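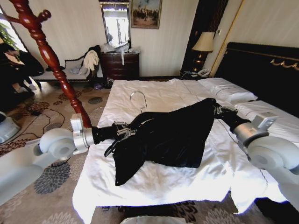
Tuesday, and the sixth day in the hotel at Oneddale. I started late, at half past nine, after Nasrin rang to say the room next door had guests sleeping in and could we hold off. We did hangers all day. The task is written up on the sheet as "garment to hanger, bed surface", and the idea is that I drive both arms, get a grip on each end of the thing, spread it out, and then work the wire hanger in through the neck. Most of today was the black one with the bit of shine to it, and I have come to dislike it. It bunches up on the sheets, and dark fabric on dark fabric makes it hard to find the sleeve when all I have to go on is the head view. The cream one we did yesterday was far easier. I could see every fold in it.

We are supposed to have 2,000 episodes from this room before we move to the next one. I keep my own tally in the back of this book because I don't quite trust the counter on the Jemamine software, which gives you a number even for the ones you throw out. Mark Anthony says it was fixed in August. My tally and the counter disagreed by 15 at lunch, so either it wasn't fixed or I can't add. I sent him both numbers.

Upendo did resets in the morning. She drops the garment on the bed a different way each time, turns the hanger so the hook points somewhere new, then goes and sits by the window until I say done. She has got very good at dropping things badly. When I did resets last week I kept laying the clothes down too nicely without meaning to, and Leonora wrote back that half of my set looked the same. Fair enough. Now we have a rule that you pick the garment up by any corner with your eyes shut and let go.

Long talk with Leonora on the phone at noon about failures. She wants us to keep the ones where the grip slips and I go back and get it again, provided I get it in the end. What she doesn't want is the ones where I stop and think. I told her I stop and think a lot. She said the model will learn to stop too, and it won't be thinking, it will just be stopped. So from now on I'm to decide what I'm doing before I start the recording. I tried it after lunch and it does make the takes shorter. It also makes me more tired, I think from running the whole thing through in my head each time before I'm allowed to move.

The left gripper is a bit slow to close compared with the right. I noticed it first on Friday and thought it was my own hand. Upendo had a go and felt it too. I have put in a note to Prudberg and they will probably tell me to recalibrate, so I recalibrated first, to save a day. No change that I could feel.

Afternoon was poor. We lost most of an hour when the breaker went, and Lorna from the front desk had to find the man with the key to the panel. She was decent about it. She asked what it was all for, and I said we were showing a machine how to hang up clothes, and she asked how many times you had to show it. I said 2,000 for this room and she laughed and said her son was about the same. She wants the coat rack back in the lobby by the weekend, so whatever we mean to do with it has to be done by then. I've moved it up the list.

Got two good runs in after the power came back, a dozen or so episodes each, and the last few were the best I've done on the black one. What worked was taking hold nearer the shoulder with the right and letting the left just keep the tension, then not pulling. If I pull, it slides across the sheet and the hanger goes with it. I should write this up properly for Salazar, who takes over the arms on the weekend and will otherwise spend his first morning learning it over again.

My neck is sore from the headset. Upendo suggested we swap every 45 minutes and I said I was fine, which was silly, so tomorrow we swap.

Supper was soup and toast at the place across the road. Uploaded the day's files from the room afterwards because the wifi in mine is no good. Almost done when I left it, and I'll check first thing that it all went through. Need to buy: gaffer tape, a second wire hanger the same as the first, throat lozenges for Upendo.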